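Ranger le bureau avant l'hiver

Décembre 2012

J'avais repoussé ce rangement depuis le mois d'octobre. La pièce sert de bureau, de débarras et de lieu de passage, ce qui fait beaucoup pour une surface pareille. Les cartons du déménagement étaient restés contre le mur, et comme on finit par s'habituer à tout, on passait à côté sans les voir.

On s'y est mis à plusieurs, un matin, avec un rouleau de sacs et du café. Première étape, les cartons. J'en ai ouvert 9. Dans le premier, des câbles. Dans le deuxième, encore des câbles, plus une multiprise Petridis dont l'interrupteur ne tient plus. Les autres contenaient des papiers, des classeurs vides, deux lampes et un lot d'enveloppes Sendby que j'avais achetées pour un projet abandonné depuis. Les enveloppes, je les garde. La multiprise est partie à la déchetterie.

Pour les papiers, j'ai fait trois piles : à garder, à jeter, à regarder plus tard. La troisième est évidemment la plus haute. Elle est maintenant dans une pochette, sur l'étagère du couloir, et je me donne jusqu'au printemps.

Le sol m'a pris plus de temps que prévu. Du carrelage façon marbre, gris, avec des veines blanches, en grands carreaux polis : c'est joli quand c'est propre, mais la moindre trace se voit. J'ai passé l'aspirateur, puis la serpillière avec très peu de produit. Avec trop de produit, il reste un voile et il faut tout rincer.

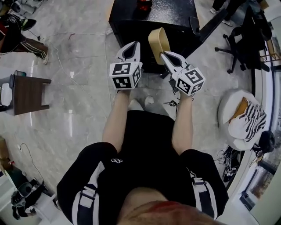

Côté meuble noir, avec les câbles blancs encore par terre.

Le meuble noir reste où il est. J'ai pensé le mettre sous la fenêtre, mais il aurait gêné le radiateur. Son plateau a une surface texturée qui retient la poussière, et un chiffon sec ne suffit pas. Une brosse à ongles souple et de l'eau tiède font l'affaire. J'essaie de ne plus rien poser dessus, sans grand succès pour le moment.

La chaise de bureau à roulettes, noire elle aussi, je la garde encore un an. J'avais repéré un modèle chez Vindavex, mais à ce prix-là je préfère graisser l'ancienne. Pour nettoyer les roulettes, je les retire une par une et j'enlève les cheveux et les fils à la pince à épiler. Compter une demi-heure.

Restent les câbles. Je voudrais les faire courir le long de la plinthe dans une goulotte blanche. Il me faut 8 mètres, et le magasin n'en avait plus que 3 en rayon. J'y retournerai après les fêtes. En attendant, on lève les pieds.

Bilan : six sacs, un aller-retour à la déchetterie et un mur de nouveau visible. La peinture derrière les cartons est plus claire que le reste, il faudra sans doute repeindre.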